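**Poker chips, black hard case, what goes back where? (and is it worth cleaning the tile first)**

posted by Pestley, June 8, 2024

Ok quick one, have to be out of here by tonight. Got a hard black case, some poker chips, an old style alarm clock and a cloth sandbag, all ended up on the same marble pattern floor. Want the chips together and the rest boxed up for storage till August. Do I put the clock in with the chips or is that dumb? Case has latches, seems solid.

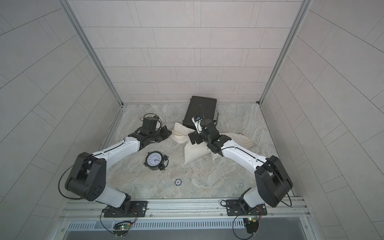

*Clock, sandbag, chips, case at the back.*

Also the walls are gray tile, brick layout. Wipe down before or after? Never know.

---

**Osance**

Clock seperate. Wrap it in a towel, face and knobs both. I put one in with 213 chips once and the face got scratched to heck on a 2 hour drive. Chips go in a zip bag first, THEN the case. Check under the sandbag too, chips slide under there and you dont see them til you've moved out.
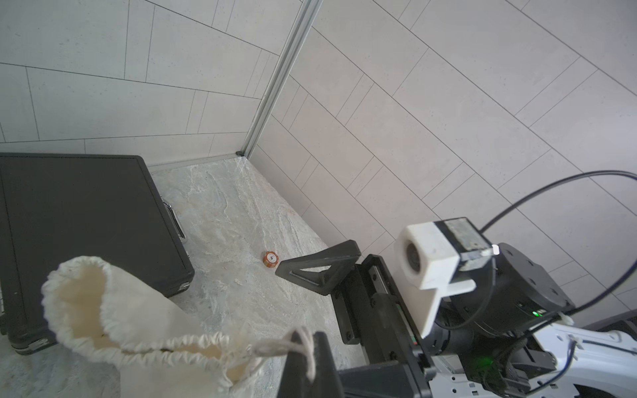 Lay the case flat before you open it, otherwise everything slides to one end. Close both latches before lifting by the handle. If it's a lot of chips get the racks, they come in 50s, way easier to sort by color.

---

**Tustavstead**

wipe after. always after

---

**Paredes**

Disagree on the zip bag, mine split at the seam. Old socks work fine. Sandbag goes on the bottom of the box, never on top of the clock, and shake it outside first in case it leaks a bit. Tile just needs a damp cloth, dont use the gritty stuff on the marble look floor.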